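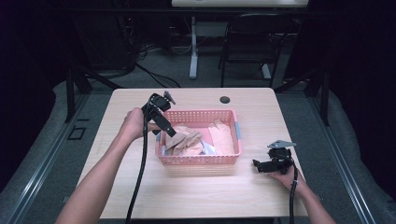

I finally learned to darn! Shanthi Thambiah has been telling me for years that a sock with a hole in the heel is still a perfectly good sock, and in January I gave in and let her teach me at her kitchen table. Two evenings and I was hooked.

You weave a tiny patch right over the hole, up and down and then over and under (a light bulb inside the sock works fine if you don't own a darning egg). My first one was so lumpy I could feel it through my boot. The third one I wore all day and forgot about!

I've been using leftover yarn in colors that don't match at all, mustard on navy, red on gray, and I love how it looks. Next up is the elbow of my green cardigan, which Shanthi says needs a finer wool than I have.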